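How to test if a robot arm can tidy up a toy basket

People ask me every month if a machine can do their housework now. My answer is that you should not believe me, and you should not believe the video from the company either. You should make a test. I have done this for two years at Stemlow, a small workshop where we try out arms before other people spend money on them, and this page explains how I set up one chore: emptying a basket of mixed things and sorting them.

I choose this chore because every home has it. A child of four can do it, with complaints. For a machine it is still difficult.

What you need

One arm with a simple gripper of two fingers. A basket or a box with low sides. A few target boxes, each with one clear meaning (for us: soft things, balls, everything else). A notebook. I prefer paper, because I can write while I keep my other hand near the stop button.

Step 1. Write the rule before you touch the machine

Write down what "done" means. Our sentence is: "Every object has left the basket, and no object lies on the table or the floor." It does not say how fast. Malou Overgaard, who checks my test plans, sends them back if the sentence has the word "mostly" in it, and she is right.

Decide also what you will do with a wrong box. We count it as a failure of sorting but a success of picking, in two separate columns.

Step 2. Fill the basket badly

This is where most home tests go wrong. People place the objects side by side, with a little air between them, and the arm looks very clever. Nobody's living room is like this. Pour the things in from a bag, and then leave them. If something falls on top of something else, good.

Mix hard and soft. A ball rolls away when one finger touches it first. A thin wrapper is hard for many cameras to see. And please put in cloth, at least two pieces.

Step 3. Keep your hands away

Start the run and sit down. The first time I did this test I moved a ball by two centimeters "to help", and after that the whole run was worth nothing. If you must stop the arm for safety, write the time and the reason, and start a new run.

Give the arm a limit for attempts. We allow three tries at one object before it must go to another. Without this limit, some programs will pinch the air above the same ball until evening.

Step 4. Watch the cloth
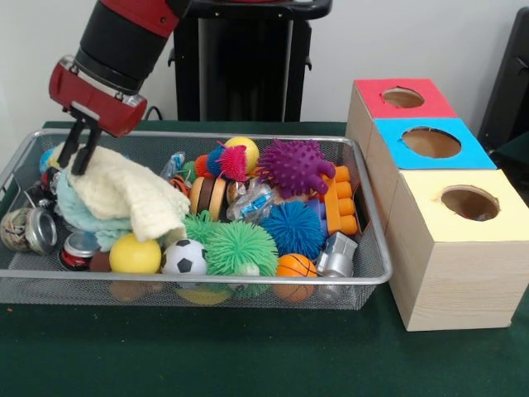

Cloth has no fixed shape, so the program cannot learn "this is how it looks". Also the fingers can close on two layers when they wanted one, and then both come up together and drop whatever was inside the fold. In my notebook I make a small mark each time more than one object leaves the basket in one lift. Over 1614 lifts in our long test in February, I made this mark 382 times, and cloth was part of most of them.

If your arm fails here, try these changes, one at a time:

Lower the closing speed of the fingers.
Let the fingers open less wide before they go down.
Ask for a short shake after the lift, over the basket and not over the table.

The shake looks silly but it helped us more than the new software did. Ehsan Ghauri found it when he was trying to fix something else.

Step 5. Repeat, and change the pile

One good run means very little. Do at least 64 runs if you have the patience, and pour the basket again each time. Keep your bad runs in the same notebook as the good ones — a separate page for "strange results" becomes a place where you hide things from yourself.

So, can it do the chore?

For hard objects of a medium size, yes, slowly. For a full basket with cloth in it, not without a person close by. Sadia Memon asked me if she should wait before she buys one for the play corner in her shop, and I told her to wait, and to buy a second basket.

If you try this test with another kind of gripper, write to me with your two columns. I would especially like to see results with suction cups, which I have not tested on fabric.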